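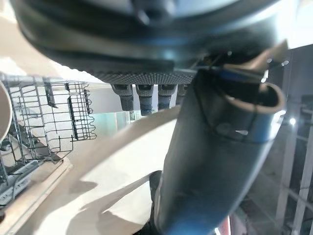

3.2 Collection of demonstrations

Figure 2. View from the wrist camera during a demonstration of the dish task. The gripper holds a beige piece at its fingertips, and the wire rack is at the left.

All demonstrations were given by remote control with the Fledar hand controller. The operator sees only the wrist view and one fixed view from the side, the same two views which the policy receives later. We made this choice after a first trial in March, where operators looked directly at the rack and used information that the robot did not have.

In total we recorded 1019 demonstrations with 5 operators. Each operator practiced for one session before recording, and these practice runs are not included in the data. A demonstration was limited to 700 control steps. If the limit was reached, the run was stopped and marked as failed.

The wrist view has one difficulty. Near the rack, large objects can come very close to the lens and become blurred, as at the top of Figure 2. We did not remove such images from the training set. The effect of this decision is studied in Section 5.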